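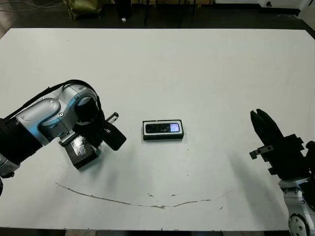 What is a white worktable used for?
Mostly for handling, sorting and checking small items that are easier to find against a pale surface.

A white worktable is a table with a plain white top, used in workshops, offices and shared workrooms. The term covers no fixed size or material. Sellers often treat it as a type of furniture in its own right, a claim that is hard to support: many models are ordinary tables offered in another color.

Contrast is the usual argument for white. A dark, flat object with a thin pale rim stands out well, although the rim itself can fade into the tabletop. White objects fare worse, and clear ones may be missed altogether. The Tilletti catalog once promised "faster work on every task" but gave no test results. 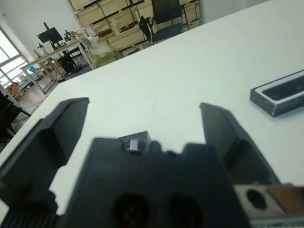
By the Mustville Furniture Encyclopedia desk
Last revised in September

Shadows
Pale tops show soft shadows under even low objects. Makers describe this as a help in judging height. It may be, but a shadow also depends on the lamp, and catalogs seldom say which lighting they have in mind.

Comparison with wood
A workbench with a light wooden top gives less contrast with pale items and hides scuffs better. The two are often kept in the same room. In a survey of 183 buyers by the furniture seller Altel, most preferred white — but only nine had owned both kinds, so the result says little about daily use.

Care
White tops are wiped down with a damp cloth. The Lui range was sold as "stain-proof" for two years before the wording was changed to "stain-resistant." Neither term was defined.

See also: Workbench; Office chair; Open shelving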